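Chapter 7
When the Work Changes Hands

In this chapter
What happens to a job when part of it is given to a machine
Why small tasks are often the hardest to automate
How workers' skills shift from doing to showing and checking

Imani Iwasaki spent 19 years at the front counter of Nutari, a company that manages rental apartments. Much of her day went to keys. Tenants moved out and dropped them off, repair crews signed them out, and each set had to be tagged, hung up and found again. On a busy day the counter handled 132 sets. In August 2020 the company began moving this work to a robot arm with a two-finger gripper, built by a supplier named Dreriler.

People at the counter expected the change to be quick. Lifting keys off a bar looks like the simplest part of the job, and a new clerk needs no training to do it. For a machine, it is a hard task. Keys swing when touched. They lie across one another, they shine under the lights, and a leather tag bends in a way that a metal ring does not.

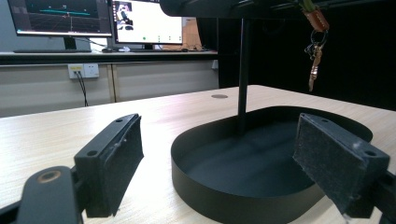

Rigid parts are a different matter. A tray keeps its shape, so a gripper can close on it the same way each time. This is one reason factories automated early and offices did not. In a factory, the parts can be made to suit the machine. At a counter, the machine has to deal with whatever people bring in.

Nutari's answer was to have the staff show the work. Clerks carried out the same short motions again and again until there were nearly 1000 recorded examples. Iwasaki was one of 2 people asked to lead this effort. Her pay stayed the same at first, and that became a point of dispute - she was now teaching as well as serving the public, and her job title covered only one of these.

Her case raises questions that run through the rest of this chapter. Who owns a skill once it has been recorded? Should a worker be paid for teaching a machine? Section 7.1 begins with an older idea, the division of labor, and looks at how employers break a job into tasks before deciding which ones to automate.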